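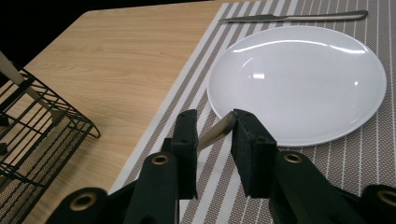 Ojala opens tableware hire depot in Skeltham

Jun 13, 2022
By Elsa Kettunen, Ojala press office

Ojala, the hire company for plates, glasses, cutlery and table textiles, has today opened its first depot in Skeltham. From the new address on the Pirner industrial estate, private households, clubs, small restaurants and offices can hire everything that is needed on a table, and bring it back unwashed.

The depot is the fourth of the company and the first one where customers can collect the goods themselves. Until now, Ojala has delivered only by van and only to orders above a fixed minimum value. In Skeltham there is no minimum value. A person who needs six soup plates for a Saturday evening can hire six soup plates.

"We have received the same telephone call for many years," says Lovisa Tangen, managing director of Ojala. "Somebody has a birthday at home, or the parents-in-law are coming with the whole family, and there are not enough plates in the cupboard. We had to say to these people that the order was too small for the van. It has never felt good to say this, and now we can finally stop."

What can be hired

The Skeltham depot keeps four series of porcelain in stock. The basic series is plain white and comes with dinner plates, side plates, deep plates, bowls, cups and saucers. The second series has a thin blue line on the rim. The two others are stoneware, one in grey and one in dark green, and they are made for the oven as well as for the table.

There are three kinds of cutlery, and glasses for water, wine, beer and sparkling wine. Serving dishes, jugs, salad bowls and cake stands can be hired by the piece. Table textiles are a new part of the range. Tablecloths and napkins in cotton and linen have been tested in the other depots since last year, and in Skeltham they are joined by woven placemats and table runners, which can be wiped clean and do not need to be ironed. Ojala recommends the placemats especially for wooden tables, where a long cloth can feel too formal for a lunch.

At the opening, 2,000 dinner plates of the basic series are on the shelves. The other series are smaller, and the company advises to reserve them in good time in the months before Christmas and in the period of the school leaving parties.

Prices and conditions

The price is calculated per piece and per hire period. One hire period is three days, so that goods collected on a Friday can come back on the Monday without extra cost. A white dinner plate and a set of knife, fork and spoon cost the same amount for a household as for a hotel, and the full price list hangs at the counter and can be sent by e-mail to everybody who asks for it.

Customers pay a deposit by card. The deposit is returned when the goods have been checked, normally on the same afternoon. One broken plate or glass for every order is included in the price. For further breakage the customer pays the purchase price of the piece and nothing more.

Washing is always included. Ojala asks only that leftovers are scraped off and that the plates are put back in the crates in which they came. Textiles shall be shaken out and folded, and they must be dry when they go in the bag. Candle wax should be left as it is, because hot water at home often makes the stain larger and the laundry has a better method.

A pilot period with 60 events

Before the decision for Skeltham was made, Ojala carried out a pilot period with 60 small events in the region. Among them were two weddings in private gardens, a retirement lunch, a number of christenings, several office breakfasts and a chess tournament with a warm meal on both days. The smallest order was for five persons.

According to Lovisa Tangen, the pilot changed the plans in some important points.

"We believed that people would want the fine things, with gold and so on," she says. "They wanted white plates. They wanted to put their own napkins and their own flowers, and the plates should be quiet. We also learned that our crates were much too heavy. One customer lives on the third floor without a lift and he told us his opinion very clearly."

The crates in Skeltham are for this reason half as high as the crates in the older depots. They have handles on the long sides and fit in the boot of a small car. Glasses travel in divided boxes, and every box has a list of the content on the inside of the lid, so that the customer can check it at home before and after the meal.

In April, Ojala also sent a questionnaire to earlier customers in all its regions, and 1,756 of them answered. The most frequent wish was longer opening hours on Fridays. The second was the possibility to see the porcelain before it is ordered. Both wishes have been followed in Skeltham, where the counter is open until eight o'clock on Friday evenings and a small showroom has been set up next to it. Visitors may lay a table there with the pieces they are interested in and try different combinations. No appointment is necessary.

Washing hall supplied by Sterkov

Behind the counter is the washing hall, which takes up the larger part of the building. The washing line was supplied and installed by Sterkov, a maker of machines for large kitchens, with which Ojala has worked together since the opening of its second depot. The line takes plates, glasses and cutlery in separate baskets, and the rinse water of one load is used again for the first wash of the next.

The hall was planned for quiet evenings. As there are flats on the other side of the road, the line does not run after nine o'clock, and the doors to the loading area are kept closed during washing. The textiles are not washed on the premises. They go twice a week to a laundry in the neighbourhood.

Seven persons work in Skeltham from the first day. Two further positions, one at the counter and one in the washing hall, will be advertised after the summer. Experience from a kitchen or a laundry is welcome but is not demanded.

Opening offer

During the first four weeks, the first 400 private customers receive the hire of placemats without charge when they hire plates for the same table. The offer applies to collection in Skeltham and one order per household. It cannot be used for orders that have been made before today.

The delivery by van continues as before, also from the new depot, and with the same minimum value as in the other regions.

Opening hours of the Skeltham depot

Monday to Thursday, 9 am to 5 pm
Friday, 9 am to 8 pm
Saturday, 9 am to 1 pm
Sunday and public holidays closed. Return of goods is possible only in the opening hours.

About Ojala

Ojala hires out porcelain, glasses, cutlery and table textiles to private persons, companies and restaurants. The company started as a family business with one van and is still owned by the family. It has four depots, including Skeltham.

Press contact

Elsa Kettunen, Ojala press office. Journalists who wish to visit the showroom or the washing hall are asked to announce themselves one day before. Lovisa Tangen is available for interviews in the mornings during this week.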